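Print | E-mail

Wanted: a few extra pairs of hands for the Pacheco grippers 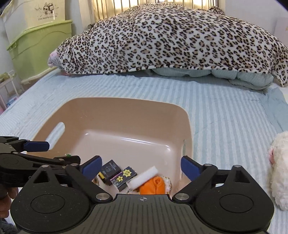

I've been building hand-held grippers at home and in the shared workshop on Dastulby for a good while now, and I've reached the point where I can't do all the recording by myself. My wrists say so, for one thing! So I'm looking for people who'd like to borrow a pair, take them home and use them to pick up everyday stuff – packets, rolls, folded cloths, whatever you have lying about – and put it in and out of a basin.

The point is to teach a small two-armed robot I'm putting together, which goes by Fusura. It learns from people doing the job with the same kind of fingers it has. If all the practice comes from my place it will only ever be good at my place, so the more bedrooms, kitchens and hallways the better. Please don't tidy up for it.

You don't need to know a thing about robots. You do need two working hands, a bit of patience (the linkages take some getting used to) and a phone or laptop to upload the files in the evening. I'd ask for up to 100 short recordings per person, spread over February however you like. Most of mine run 30 seconds or so, and if you drop something just pick it up and carry on. I keep those too.

I can pay $50 when the grippers come back, plus a free month on the Tromska bench at the workshop, with the printer and the good soldering iron. Under 13s are very welcome to have a go with a parent there, but the parent has to sign the form.

If you're handy, I'd also love someone to help me with the fingertip pads. They wear at the corners and I'm still gluing new ones on by hand – slow, sticky work, and I'd happily trade it for dinner.

To join in, leave a note in the Pacheco box by the workshop door or come by after 6 p.m. and ask for the gripper person. Tell me what kind of room you'd be recording in and whether you're left-handed (I'm short of lefties).

Last updated: February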